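Speaker notes: What the date on the packet tells you
Kitchen skills evening, Mondness hall, 28th February

Slide 1. Title only. Wait for the chairs to settle.

I've been asked to talk about food dates and waste. I should say at the start that I don't trust most of what gets said on the subject, including some things I used to say myself. You'll have seen the posters telling you how much money a household throws away in a year. Ask where the figure came from. I have asked, more than once, and been sent another poster.

Slide 2. Two dates

Use by is about safety. Best before is about quality. Most people in this room know that already and still bin a packet of crackers the day after. So I doubt that another leaflet explaining the difference will do much. (Pause. Ask who has thrown out dried pasta on its date. Hands will go up.)

Don't get drawn into eggs here, eggs come up later.

Slide 3. The Omovero survey

Omovero asked 200 shoppers what they did with leftovers. Almost all said they ate them. I'd be wary of that. If a stranger stops me outside a shop and asks whether I waste food, I'm going to sound like a careful person too. Bin audits are dull and smelly, and I'd believe one of them over 1,000 questionnaires.

Slide 4. Containers

The claim is that a good set of tubs with lids will cut your waste. Mandagi sell a set of 8 and say so on the sleeve. I bought it. What I got was a fridge full of neat tubs of old rice. A lid slows drying out and keeps smells in, and it does nothing to remind you what you cooked.

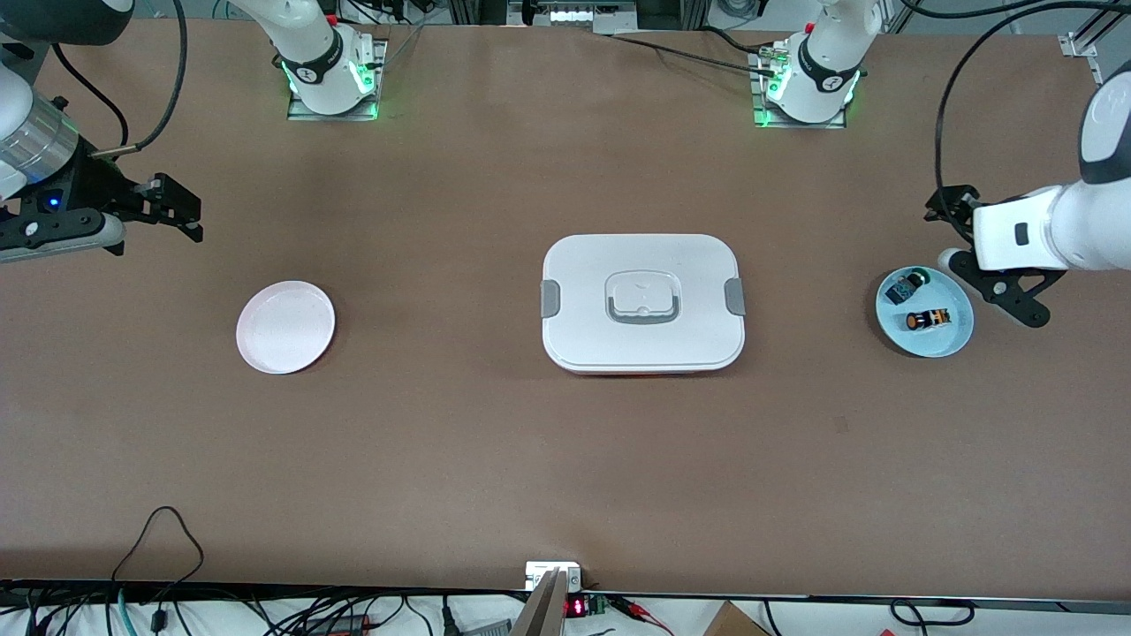
Do I need to wait until leftovers are stone cold before they go in the fridge?
Get them in within an hour or two, once the steam has gone off them, and split a big batch into shallow portions so it cools faster.

If someone mentions rice, say that it should be cooled quickly and eaten within a day. I'm not going to be relaxed about that one.

Slide 5. Apps

Erneo is the one people ask about. You type in what you've bought and it nags you. I kept it up for 4 days. The trouble is that typing in half a cabbage takes longer than looking at half a cabbage. Some of you may be better at it than me.

Slide 6. What I do at home

Masking tape and a pen, date on the lid. One shelf for things that need eating. Shop with the fridge door open first. I can't prove that any of it works, I only know the bin is lighter than it was, and I've also started cooking less, so make of that what you like.

Eggs, if there's time. Skip the floating test unless asked. It tells you the egg is old and says very little about whether it's safe.

Questions. Finish by ten to, they want the hall back.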